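Jan 13, 2026 - workshop notebook, Tinska bench

Picked up the sourdough crackers again after the long gap since October, and what a pleasure it was to have the oven going! Zanele Nkosi left me 700 g of the Dirkgate rye (bless her), so I used that with 14 g of salt and let it rest 6 hours. The dough was stiff at first but rolled out kindly once I stopped fussing at it. 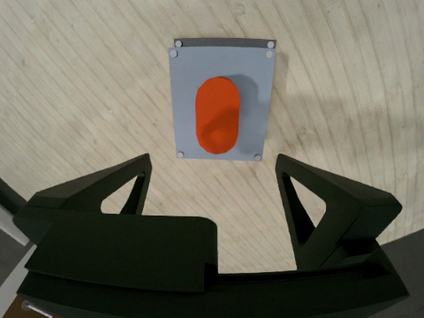
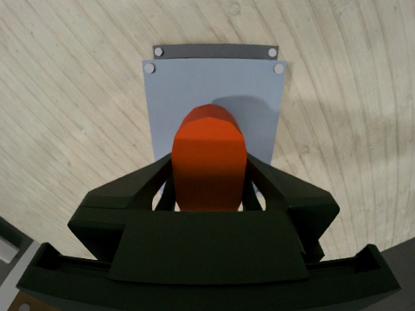 Pale wood grain, both views.

Second tray was better than the first - less oil, thinner edges, and I remembered the caraway. Next time I want to try the Saxena seeds and maybe a longer rest, up to 99 minutes more. Zanele, your tin is on the shelf, do help yourself.

Search the notebook Go

Comments
Flement: Does the caraway go in or on top?
Zanele Nkosi: On top! Tin is empty now, sorry.

Contact | © Tinska Workshop | Back to top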